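Unit 4: Handling and Storage of Lake Sediment Cores
Instructor: Marisol Dvorak

Reading for this unit: Trekilwood core description manual, sections 2 and 3.

4.1 Splitting

Whole-round sections are split lengthwise after logging, never before. One half becomes the archive half and is not sampled. The other is the working half. Both carry the same section label, with A or W added. The top of the section is marked on the liner and on the end cap.

The Skomska record used in the exercises has a composite length of 2,755 cm, spliced from two overlapping holes. Depths in the data tables are composite depths. Field depths are given in a separate column and should not be used for the age model.

4.2 Storage temperature

Split halves are wrapped in film, sealed in D-tubes and kept at 4 degrees C. Freezing is not acceptable for these halves. Ice growth disturbs fine laminae and changes the water content. Samples for DNA work are the exception: they are taken from the whole round on the day of recovery and stored at -80 degrees C. They are listed in a separate register and do not return to the main rack.

4.3 Sampling requests

A request must state the section, the interval, the volume and the planned method. Of the 1,319 samples taken from Skomska to date, 600 were for pollen and 205 for radiocarbon. The rest were used for grain size and bulk chemistry. Intervals already sampled are shown in gray on the section sheets. Check these before filling in the form.

4.4 Exercise

Using the section sheets, find three intervals that could still supply 5 cubic cm each from the working half. Give composite depth and field depth for each. State which method you would apply first and whether it destroys the sample.

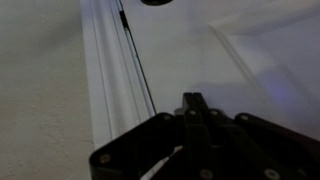
Answers go on one page, with depths in centimeters to one decimal place. Unit 5 covers correlation between holes and uses the same sheets, so keep your copy.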